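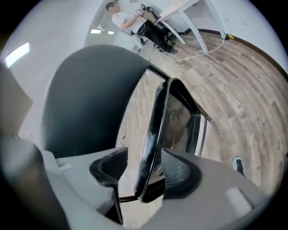 Is an open day at a robotics firm worth the drive?
It depends on how far you live from Wamen and how you feel about chairs.

Print this page | E-mail this story

I lived 44 miles away and felt nothing about chairs at all, which my sister-in-law said made me the ideal visitor. She worked for Brander, in accounts, and each employee had been asked to bring a member of the public. I was the public. They gave me a badge that said so.

The tour began at six in the evening with a cup of warm cider and a speech. The founder told us the company wanted to take the drudgery out of ordinary life. Then he led us down a hallway to see a machine called the Astthorpe, which had been taught to tidy a meeting room.

"Tidy it how?" asked a man in a fishing vest.

"It pushes the chairs in," said the founder.

We lined up behind a strip of tape. The Astthorpe considered the nearest chair for a long time, the way my father used to consider a restaurant check. Then it rolled forward, closed its hand on the armrest and stopped.

"It's thinking," said my sister-in-law.

"About what?"

"Whether that's an armrest."

A young engineer with a laptop explained that people had shown it hundreds of armrests, by hand, over and over, all winter. She had done most of February herself. She could no longer sit down in a restaurant, she said, without noticing where she would grab.

"How often does it get it right?" asked the fishing vest.

"80 percent," said the founder.

"On carpet," said the engineer.

The floor was not carpet. The Astthorpe made up its mind and pushed. The chair went in a straight line, slowly and with great dignity, past the table it was meant to go under and on toward the wall – where it came to rest beside a potted fern. The machine let go, backed up and played three rising notes.

"What does that mean?" I asked.

"That means it's done," said the engineer.

There was applause. I clapped too, having had the cider. A child in the front ducked under the tape, took hold of the chair, wheeled it back and shoved it under the table in one go. Her mother told her not to touch things. The founder laughed a bit too long and said that was exactly the kind of data they needed, and did she have any plans for the summer.

Afterward there was a drawing for a Mac Suibhne gift basket, and the fishing vest won. My sister-in-law walked me to the parking lot and asked what I really thought.

I said I thought it had been very sure of itself by the end.

"They're giving it the conference room next," she said. "20 chairs."

When I got home I pushed mine in and stood there a minute, looking at the armrest.

Last updated: March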